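Burex fingers vs. the stock ones on bottle caps - wrist cam view
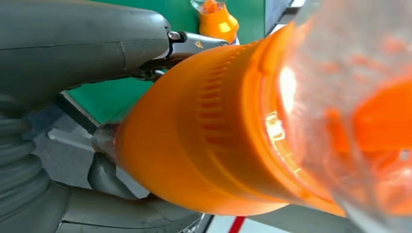
Category: Grippers & End Effectors > Show Your Setup

capstan_joe
Tue 5 March

So I finally got the Burex fingers on the arm and I am having way too much fun with them! The wrist cam view is at the top of the thread. I've been doing nothing but orange caps on clear bottles all week, first with the stock fingers and now with these, and I wanted to get my notes up while I still remember what I did.

Same routine for both sets: 136 tries each, same start pose, same speed, bottles swapped out as I go. The stock fingers are fine if you come in dead square. Come in at an angle and they want to roll off the stepped part where the cap gets wider. The Burex ones are curved and they sort of cup the cap from underneath, so I can be pretty sloppy with the approach and still get it. I love them. They take longer to close, I'll give you that, and swapping them is a pain (2 tiny screws per finger and I've already dropped one into the base).

Camera is the little Tider, run through the Gustitz controller. Happy to share settings.

mossy_gears

Oh nice, been waiting for somebody to try these! Does the camera hold up that close? The cap fills most of your view and I'd worry about focus. The bottle wall already looks soft to me.

capstan_joe

It's soft on the bottle, yeah, but the grip ridges on the cap come through great and that's what I line up on. The thing that bugs me more is glare. You get a bright white patch right where the cap meets the clear part, and that's the exact edge I'd like to find. I turned exposure down to 150 from the default and it helped some.

dunlin77

I'm going to be the grump here. I ran the same Burex set on an Amegashie wrist for most of September and went back to stock. The cupping is great for a side grab, no argument. But try to twist a cap with them. All that nice curve is under the cap and you don't have much pushing from the other side. Mine slipped on the ridges constantly.

capstan_joe

Fair! I haven't tried twisting at all, only grab and lift. What torque were you asking for?

dunlin77

Whatever the wrist would give me, which was probably my problem. But the stock pads did it at the same setting, so I still blame the fingers.

mossy_gears

Did you have the rubber sleeves on, dunlin? They ship without them and it makes a huge difference on smooth plastic. On ridges I'd expect them to help even more.

dunlin77

No sleeves. Didn't know there were sleeves. Hm.

pelican_brief_case

Different question - how do you deal with the second bottle? There's another orange cap up near the top of your view, in front of the green, and if you're finding caps by color I'd think it would grab your detector every so often. Mine used to jump to whichever one was brighter and the arm would lurch sideways. Scared the daylights out of me.

capstan_joe

I just take the biggest orange blob. From this close the near cap wins by a mile. Farther out is where it gets dicey, so I lock the target early in the approach and ignore everything else after that. The orange showing through the clear bottle is the one that gets me, because it touches the cap and the blob ends up way too big. I've been cutting it off at the rim and that mostly works.

pelican_brief_case

Try finding the ridges instead! Short parallel lines, all close together, nothing else on a bottle looks like that. I have a script for it on the old Tider board, thread 793 if the search still works over there. It's ugly but it runs fast enough on the Gustitz.

capstan_joe

Oh that's a great idea. Found the thread, grabbing it now. Will do a round of twists too, with sleeves and without, and post the numbers for dunlin to be grumpy about.

dunlin77

Looking forward to it. Use thread locker on those finger screws.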